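Plallton Grid Bedsheet, Queen
Reviewed by Tracey Staniforth

I bought this in June to replace a plain sheet that showed every mark. It's cream with a check of brown and pale blue lines, and it cost me $32.

The cotton is on the thin side but smooth. I've washed it 13 times and the lines haven't faded. The elastic is less good — one corner pops off if you sit down hard on the edge.

I sort the laundry on the bed every Thursday, and the sheet stays flat enough to fold on. Dark clothes and white ones both show up well against it, so I don't lose socks.

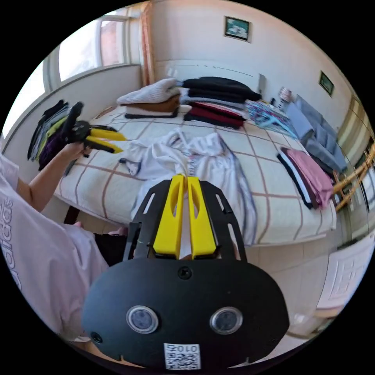
Sizing and care

Fits a mattress up to 13 inches deep. Wash warm, tumble dry low. Mine came out with a few creases along the hem.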